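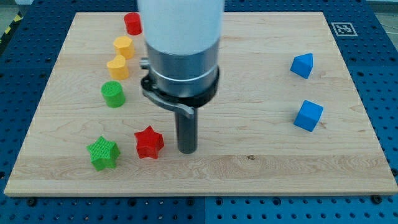
Do we need to redo the risk assessment every time we change the gripper?

Posted by Rulow, Wednesday

Hi all. I look after a small robot arm at a makerspace (pick and place, kids' blocks mostly, nothing heavy) and I've been handed the job of writing our house rules for it. We did a proper risk assessment when it went in. Since then we've changed the end tool, and somebody wants to change it again in November. One of our members reckons it's a collaborative arm so it's safe by definition and the paperwork is overkill. Another wants a fence around the whole table. I'm stuck in the middle with a two-page document and a growing headache. What do other people do? Also, is there a sensible rule about when hands can go over the work board? At the moment people just reach in and nudge a block if it's in the wrong spot, and I don't love it.

Declan Ó Riain

Your first member has it wrong, sorry! There's no such thing as an arm that's safe by definition. The assessment covers the whole application, so that's the arm, the tool, the thing it's holding, the table and whoever is standing beside it. A soft round tip and a thin metal one on the same arm are two different hazards. Have a read of ISO 10218, part 2 is the one about integration, and if you're in Canada look at CSA Z434 as well. They cost money but your library might get you in.

You don't have to start from scratch with each tool, though. We keep one main assessment and a single change sheet for each gripper: shape of the tip, weight, what it can pinch against, top speed we allow with it, who checked it. If the tool's a different length you also need to update the tool settings in the controller and run the program slowly with a finger on the stop before anybody else gets near it. I skipped that once and drove a gripper straight into a bench. Cost me an afternoon and a fair bit of pride.

For hands over the board, our rule is that the program is paused AND the person reaching in is the one holding the pendant. I used to let a mate hold it for me and looking back that was pretty dumb. The spot I'd worry about most is straight under the tool, because a hand flat on a hard board has nowhere to go when something comes down on it. Blocks are small, so fingers end up closer than you'd think. If you're nudging pieces all day, I'd fix where they start from before I wrote another rule about it.

Noh

just put a fence on it, problem solved. ours has one and no one complains

Ovorex

A fence might be fine for Noh but it's a big lump of money for a little table, and people prop the gate open, I've seen it plenty. I'd go with Declan's change sheet. The one thing I'd add is write the speed limit on the sheet as a number, and tape a copy where you stand to run it. Ours just said "slow" for 2 years and everyone had their own idea of slow. Check the e-stop before the first run of the day too, by pressing it.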